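Frequently Asked Questions

I've been making listing videos for agents and private sellers for eight years now, first on my own and lately with Žofie Kolář, who does the editing while I'm out driving between jobs. We get the same questions over and over (which is fair enough, I'd ask them too!), so I've put the lot here. If yours isn't covered, send me a note and I'll probably add it.

How long should a listing video be?

Shorter than you think. For a regular family home I aim for 90 seconds. Bigger places can stretch to three minutes if there's land or a second dwelling to show, but past that people start skipping ahead to the kitchen. They always want the kitchen.

Do you come out to rural properties?

Yes! Anything within an hour of Zitville has no travel fee. Past that I charge for fuel and we sort it out when you book. I'm quite fond of the farm jobs, to be fair, and I'll usually say yes even when the drive is a bit silly.

How much does it cost?

A walk-through video of a standard home starts at $400. That covers the visit, the edit, music with a proper licence and one round of changes. A second round is usually fine too if it's small stuff, like a misspelled street name or a suburb the agent would rather call something else. Swapping the whole running order is a new edit and I'll quote it separately.
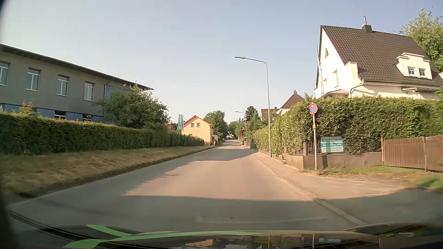

Extra things people add on are a vertical cut for social media, captions, and a short piece to camera from the agent. You can add these after the shoot as well, except the piece to camera, obviously. For that one I need to have the agent standing in front of me.

What should I do before you arrive?

Turn on every light and check for dead bulbs. Open the blinds. Put the bins somewhere I won't find them. Move cars off the driveway and, if you can, off the bit of street right out front. Close the toilet lids, please, I'm begging you.

You don't need to repaint or rent furniture. A tidy house with your own couch in it looks perfectly good on video, and buyers like to see how a room gets used. If you do want it staged, Annag Ritchie at Pirnex has done plenty of homes I've filmed and she's lovely to work with. Book her first and me second, or we'll both be in the hallway at once.

What time of day is best?

Depends which way the house faces. I'll look it up before I suggest a time, and you'll get a text from me with two options. Living rooms with big west windows can be very harsh late in the day, so I'd sooner do those before lunch. Twilight shoots are available for homes with nice outdoor lighting, and they cost a little more because I have to come back.

What happens if it rains?

We move it, no charge. I make the call by 7 in the morning. If your campaign starts Monday and there's no wriggle room, I can film the inside on the day and come back for the outside whenever it clears up.

Do I have to be home?

Nope, plenty of owners leave a key with the agent. What I do need is for pets to be somewhere else. I love your dog, but your dog will be in every shot.

Who owns the video?

You get a licence to use it for as long as the property is on the market. I keep the copyright, which means a new agent can't just pick it up and reuse it without asking. Do ask, though! I nearly always say yes and the transfer fee is small.
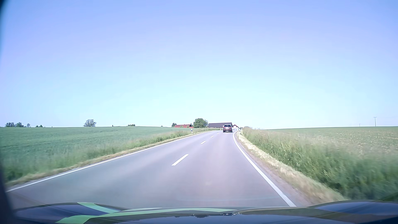 How do I get the finished files?

Žofie uploads everything to Ostico and you'll get an email with the link, normally two business days after the shoot. In August we're flat out and it can take three. Download your copies within 18 days, please, as the link expires after that. If you've missed it, just write to us and she'll make a new one.

Can you make my rooms look bigger?

I use a fairly wide lens, same as everybody in this line of work, but I don't go super wide. Buyers turn up, see that the bedroom is half the size they expected, and they're grumpy for the rest of the inspection. I also won't erase power lines or colour in a brown lawn. Small cosmetic fixes are okay, like a smudge on a wall that you're going to clean anyway.

How do I book?

Use the form on the contact page, or call and leave a message if I'm driving. Tell me the address, the number of bedrooms and the date you'd like to go live.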